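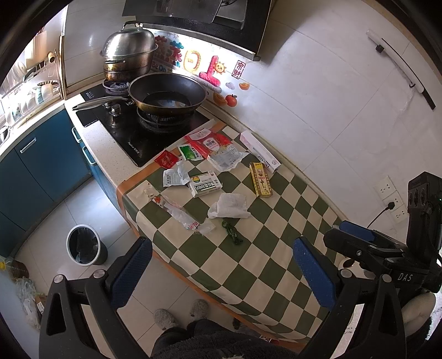
*The counter by the stove, green check cloth and all.*

15 Oct 2018

I have read a lot of advice on small kitchens and most of it was written by people with large ones. The latest came in the Tellar newsletter, which I signed up for in January to get money off a drawer insert and have never managed to leave. It says a kitchen counter should be "a landing strip, clear at all times." Fine. Mine is a narrow counter with a checkered tablecloth over it, and what has landed there is medicine, sugar and a tissue.

I decided to take the advice at its word for one month and see what I got out of it. I've done this before with other people's systems and my expectations were low.

Start with the medicine. There's a white box with green and blue printing, a yellow one with a portrait on it, standing up by itself, and a long white-and-pink one lying at an angle near the back wall. All the guides agree that medicine doesn't belong next to a stove, and I agree with them too. Heat and steam are bad for it. The trouble is that I take things with food, and the food is in the kitchen. When I kept the boxes in the bedroom, I took them twice in a week and then found them again at the end of the season.

The Plondotik people sell a lidded caddy for this. Their page says it holds 64 items "from vitamins to bandages." I don't own 64 items from vitamins to bandages, and a caddy that size would take up most of the counter it's meant to free. I passed.

What I did do was put the boxes on a shelf in the hall, at eye level, on the way to the kitchen. That has held up for two weeks, which in my experience proves very little.

Then sugar. The bag is red and white and says 白砂糖, plain white sugar, and it lives next to the stove for the obvious reason that I cook there. The approved thing is to decant it into a matching jar. I have never understood decanting. You buy a container that already says what's in it, pour it into one that doesn't, and then buy labels. Jandano will sell you the labels, 483 of them on a roll, and I would like to meet the household that gets to the end. I bought one jar, secondhand, with a wide mouth. It's useful when it's humid and the sugar clumps. I still keep the bag for what doesn't fit in the jar, so I now have two sugar things where I had one.

Sachets are a different problem. I've got a red one and a green-and-white one out, and there are more in the drawer. They're too small to file and too good to throw away. I tried a clothespin, a rubber band and a mug, and the mug won. None of the guides suggested a mug.

Wrappers and paper packets, the crumpled plastic bag, the tissue: that's garbage, and I won't pretend there's a storage philosophy for it. The trash can was on the far side of the room. I moved it next to the counter and most of this category went away on the first evening. It cost nothing, so I suppose that's why it doesn't come up in newsletters.

The little green figurine stays. It looks like jade, I make no claims for it, and it has no function at all. By the one-use-per-object rule it should have been first out the door. I moved it to the windowsill for a few days, didn't like the windowsill any better, and moved it back.

The stove I left alone. The frying pan sits on the front burner and the big steamer on a rear one, and I know you're supposed to put pans away. Away where? The steamer is tall, with a domed lid, and there's one cupboard it fits in, under a stack of things I would have to lift out every time. A Valcárcel hanging rack would do it for 752, before fitting, and I'd be drilling into tile for the privilege. I already have a rail on that wall with a brush on it – that's enough hardware for me.

The same goes for the stickers under the range hood. "Visual noise," according to Tellar. There's an apple and a sun. I like them, they wipe clean, and I've stopped listening on that point.

As for the tablecloth, I was told to lose it so the surface would "read as one plane." I took it off for almost a week. The bare counter showed every drip and the noise of putting down a cup got on my nerves. It's back on, washed.

One more claim to deal with. The newsletter says a clear counter gives you back 2000 minutes a year, with no hint of where the figure comes from. I can't find mine. I do wipe down faster in the mornings, mainly thanks to the trash can. I'll give the hall shelf until the month is out, and the sugar jar may be going back to the thrift store before then.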